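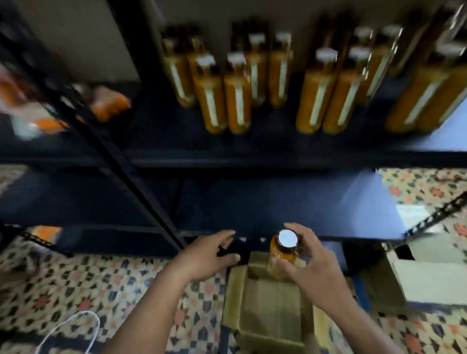
Workshop > Tips > Teaching by Hand

Start here | Shelving | Teleop | Recording | Cleanup | Ask us

Stocking a Shelf for the Robot to Copy

8 min read

These tips are for people who record shelf-stocking demonstrations at home or in a small shop, either with their own hands and a head camera or by driving the arms from a leader rig. Most of them come from the Troledden shelf set, which Mesfin Jemal and I have been working on since November. It stands at 184 usable demonstrations.

Before you record

Pick one job and write it on a card. "Put the jar on the lower shelf" is one job. "Tidy the shelf" is several, and the recordings will not agree with each other.

Clear the shelf you are placing onto. Leave the other shelves stocked the way they would be on a normal day. A policy trained on a bare unit does poorly when there is a row of bottles one level up.

Set the open box directly in front of the unit, flaps folded all the way out. Flaps that stand up hide the hands at the moment of the grasp. If the box has cardboard partitions, leave them in. They keep jars upright and give you the same starting positions each time.

Use sealed, full containers. Empty ones tip when a gripper brushes them, and you end up teaching a lighter touch than the real job needs.

Check that the shelf does not rock. If it does, shim the foot.

Moving your hands

Go slower than feels natural. My first session was 30 takes and I threw out all but 2, mostly for speed. Turning your head quickly is as bad as moving your hands quickly. Tall bottles with narrow labels smear into streaks and the label is no use to anyone after that.

Look at the place you are putting the thing before your hand gets there. With a head camera, the picture follows your nose.

Grip jars around the side. Do not palm the lid. A two-finger gripper can't copy a palm grip, and Mesfin had to relabel a full evening of mine for this reason.

If you steady yourself on the shelf with your free hand, do it every time or never do it. We mark it on the card as "left hand braces."

Don't correct a bad placement inside the same take. Finish, stop, mark it as a failure and go again. Failures are worth keeping in their own folder.

Setting bottles in a row

Pairs are harder than singles. Put one down, then the next, and use both hands to bring them together low on the body, where the bottle is widest. Pushing at the neck tips them.

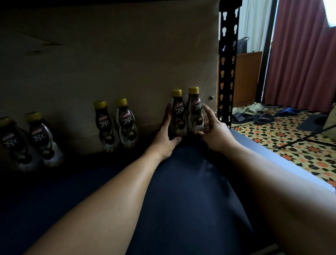

Kopiko bottles along the low shelf, both hands on the right-hand pair.

Turn labels to the front if the card says so. If the card does not mention labels, leave them however they land. Half-turned labels are fine in training data as long as you did not fuss with some and ignore others.

Soft wrinkled surfaces need extra takes. A bottle on cloth settles after you let go, so hold your hands near it for a breath before pulling back. The same goes for the leader arms: open the gripper, wait, then retreat straight toward yourself.

Leave gaps between groups wide enough for a gripper finger. Ours is a Bekitz parallel jaw and wants more room than my fingers do.

Doing it by remote control

Record by hand first, then by remote. You will know the order of moves by then and won't be thinking about two things.

Keep your elbows on the table when using the leader arms. Drift in the shoulders shows up as wobble at the gripper.

Roman Głowacki runs his rig in Udine with the shelf behind him and works only from the monitor. He says it stops him from using views the robot doesn't have. I tried it and dropped a jar, but I have kept doing it.

Light and floor

Side light from a window is usable if you record all positions in the same hour. Otherwise draw the curtain and use a lamp.

Tape down cables on the rug or move them. You will be looking at the shelf and not at your feet.

Saving the takes

Name the folder by job and shelf, not by date. Watch every fifth take at full speed before you unpack the next box. Our biggest folder hit 477 clips before anyone checked it, and the clock on one camera had been off from the start.

Marciniak storage bins fit two drives and the cards, if you need something to keep them in.

Last changed August 2024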